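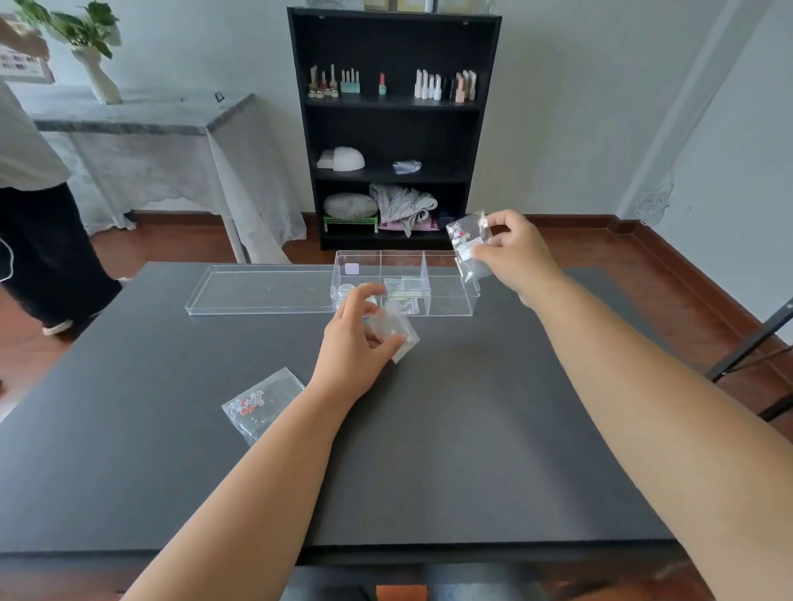 November 24, 2025

For a long time I kept all my nail decorations in one shoe box. It was a good box, but everything in it was in very small bags, and the small bags had the habit of going to the bottom. When I wanted the white flowers I found the stars, and when I wanted the stars I found an old receipt. In July I promised myself that I would put this in order. Now it is November and I have finally started.

The organizer I bought is clear, long and low, with dividers inside. It was sold under the name Clollow, which I had not heard before, and it cost me 19 with the delivery. I wanted a deeper one from Griro at first. I measured the table and then I measured the shelf, and the deeper one would have been four centimeters too wide, so I am glad I did not hurry.

My first idea was to sort by color. I tried this on paper in the evening and I did not like it, for the reason that many of my charms have two or three colors in one bag. Red and white together, for example. Do they go with the red or with the white? So I decided to sort by how often I use a thing. The small round jars and the bags I open every week should be easy to reach. The beads and the stickers, which I use maybe for a holiday, can go where there is space left.
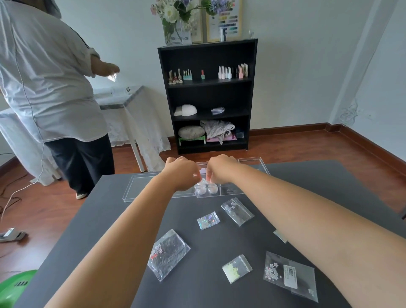 I also had to decide if the decorations should stay in their bags. My friend Costel Vlachou has a lot of experience with small things, he repairs watches, and he told me to pour everything out into the compartments. It would look very nice, I agree. But one careless movement of the elbow and I would be picking tiny flowers from the floor until the new year. I leave them in the bags. A bag with a label also has one more advantage: when it is finished, I know what to order again.

The jars were more difficult than the bags. They are round, and when you put them side by side they take more room than you think. I like to check each lid before I put a jar away. I learned this the hard way in the summer, when one opened in my purse on the train to Midtbø and I had glitter in my wallet for 11 days.

I did not touch the nail polish. The bottles stand on the top shelf of the black bookcase and they can stay there, I see them well and I like to look at them. Maybe later I will throw out the ones that became thick, but this is work for another day. 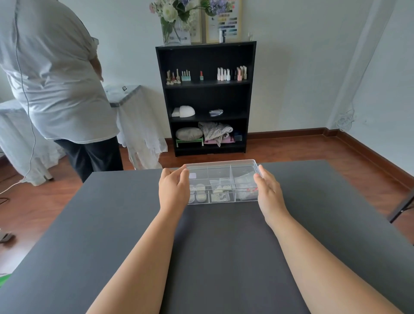 The organizer with bags in the middle and right compartments.

If I buy more charms I will need a second organizer, and I know myself, I will buy more charms. Until then I try to follow one rule, that a new bag comes in only after an old one is empty. Next week I want to write about the base coat from Endeck, which two readers asked me about.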